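The Fadville Sourdough Succession
Posted in August | by Asfaw

My aunt left me her house, her debts and a jar. The lawyer read the jar part twice.

"To my nephew, the starter, which is older than he is and has been more reliable."

It came with four pages of instructions. Feed at seven in the morning. Feed again at seven at night. Do not let it hear arguing. I had never baked anything, but I had argued plenty, mostly with the bank, so I took my calls in the garage.

By the second week people began stopping by. Half of Fadville, it seemed, had been getting their starter from my aunt, and they all wanted to know how it was holding up. They asked about the jar in the low voice you use for a relative in the hospital. Not one of them asked about me.

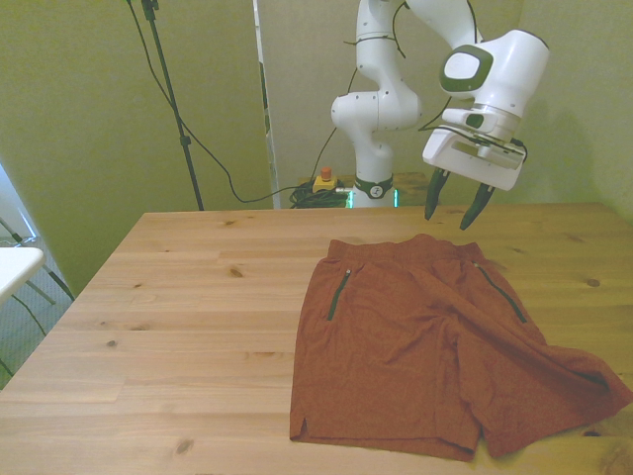 Then the Pikholm Bakery called. They offered me 3,000 dollars for it, cash, and would I please bring it over before Sunday. I said I'd have to think. I thought for as long as it takes to find a lid.

I was halfway to the car when the woman from next door came out in her robe. She had a spoon in one hand and a mug in the other.

"Before you go," she said, "she always gave me some."

So I gave her some. Then the man across the street wanted some – then his sister, then a teenager who I'm fairly sure just liked standing in lines. When I got to Pikholm there was a smear left at the bottom, gray and sulking. The baker held it up to the light.

"I can give you 69," he said.

I took it home and fed it at seven.

174 shares | 4 comments

Recent stories
The Vikberg Ferry Is Late Again
A Good Coat, Barely Haunted
My Brother's Second Canoe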